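Walking the old coast road out of Holleck, has anyone got to the end of it?

tavion_nt
I've been reading a second-hand book about abandoned roads (lovely thing, far too many footnotes) and it's set me off looking for the old coach road between Holleck and Kadura. The new road cut it off years ago and the map shows a dotted line that gives up halfway across a field. I did the first bit in September with the dog and found proper kerbstones under the brambles! Then a hedge, then nothing. Has anyone been further?

Stepanka K
Oh I love that stretch. If you go left at the hedge there's a gap by the water trough and you come out on a sort of raised green bank, and that's it, that's the road. There's a milestone at the far end with an 11 on it, though you have to more or less lie down to read it.

hajek_igor
Sorry but the bank isn't the road. It's the old tramway for the quarry. The road ran lower down, along the stream, and most of it went when they straightened the bends. I've walked both more times than my knees would like.

Stepanka K
Then why is there a milestone on it, Igor?

hajek_igor
Because somebody moved it. Farmers move stones. There's one in Kadura holding a gate open.

vendulak
I'm with Štěpánka on this. My gran called the bank "the coach way" and she wasn't one for making things up. Also a tramway wouldn't go up that steep bit past the barn, would it?

hajek_igor
With a winding engine it would. But all right, the gran is evidence of a sort.

tavion_nt
This is brilliant, thank you all. Does anyone know a decent photo book on this kind of thing? The one I've got is all words and three blurry maps. I'd like something with empty lay-bys and closed filling stations and so on.

vendulak
Try Falura if you can find a copy. It's Svetozár Jireš driving up and down the same bit of road for years and photographing whatever was at the side of it. The edition was only 2,000 so it's not cheap. I got mine from Ďurica's when they were clearing the back shelves and I've never regretted it, even with the cracked spine.

Stepanka K
I found it a bit cold, to be fair. Page after page of tarmac and fog and hardly a person in it. I wanted him to get out of the car!

vendulak
But the fog ones are the best ones! I could look at the double page with the bus shelter all evening.
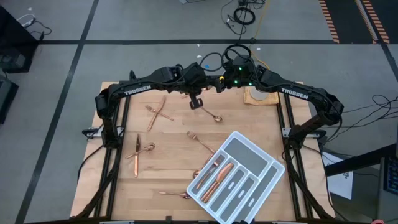

And the little essay at the back is about driving the road with his dad, so he isn't cold at all, he just keeps the people for the end. Give it another go, you can borrow mine if you promise not to crack the other side of it.

Stepanka K
Go on then, I'll swap you for the walking guide.

hajek_igor
Is that the guide that has the tramway down as a road?

Stepanka K
It is, and I've underlined it for you.

tavion_nt
Right, I'm going to walk both, top one out and bottom one back, and take a photo of that milestone. If it's got tramway grease on it I'll let you know, Igor.

hajek_igor
Take wellies for the bottom one. The second stile is rotten, so use the gate and shut it after you.

Last updated: 28 April 2024

Recent topics
Toll houses you can still spot from the bus
Best flask for a long day out
Old filling station signs, where have they all gone?
Kadura bridge: which side was the ford?
Folding road maps and how to mend them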